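4. Making jam with the Sterkari preserving pan

4.1 Before you start

This section covers jam, jelly and marmalade. For chutney, see section 5. Wash the pan in hot soapy water before first use and dry it fully. Check that the handle screws are tight.

The fill line inside the pan marks the highest safe level for fruit and sugar together. Jam rises quickly when it boils. Do not fill above the line.

CAUTION: Boiling jam is hotter than boiling water and sticks to skin. Keep children away from the hob.

4.2 Cooking the fruit

1. Weigh the prepared fruit. For a first batch of plum jam, use 515 g of stoned fruit and the same weight of sugar.
2. Put the fruit in the pan with 117 ml of water.
3. Set the hob to a low heat. Simmer until the skins are soft. Plums take around 11 minutes; blackcurrants take longer.
4. Take the pan off the heat and add the sugar. Stir until no grains can be felt on the base.

Note: Skins will not soften further once the sugar is in. If they are still tough at step 3, carry on simmering and top up with a little water.

Use a wooden or silicone spoon. Metal spoons and whisks scratch the base, and marks of this kind are not covered by the guarantee.

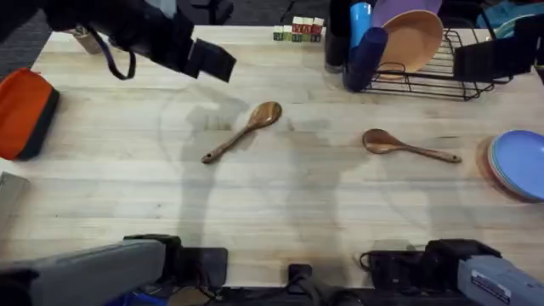 Photo: Isla Gourlay

4.3 Boiling to a set

5. Return the pan to the hob and bring to a full rolling boil. Do not cover.
6. Clip the thermometer to the side of the pan. The tip must sit in the jam and must not touch the base.
7. When the reading reaches 104.5 °C, turn off the heat.
8. Put a teaspoon of jam on a chilled saucer and leave it for a minute. Push it with a fingertip. If the surface wrinkles, the jam is ready to pot.
9. If it does not wrinkle, boil for a further two minutes and repeat step 8 with a clean saucer.

Note: Low-pectin fruit such as strawberries may need lemon juice. Add it at step 2.

4.4 Potting

10. Skim off any foam. Leave whole-fruit jam to stand for ten minutes so that the fruit does not float in the jar.
11. Ladle into hot sterilised jars, fill to just below the rim and seal at once.

CAUTION: Do not pour hot jam into cold jars. The glass may crack.

4.5 Cleaning

Let the pan cool, fill it with warm water and leave to soak. Burnt sugar can be loosened by simmering water in the pan with a spoonful of bicarbonate of soda. Do not use wire wool.

Replacement thermometer clip: part no. 3556. Section revised Sep 20, 2024.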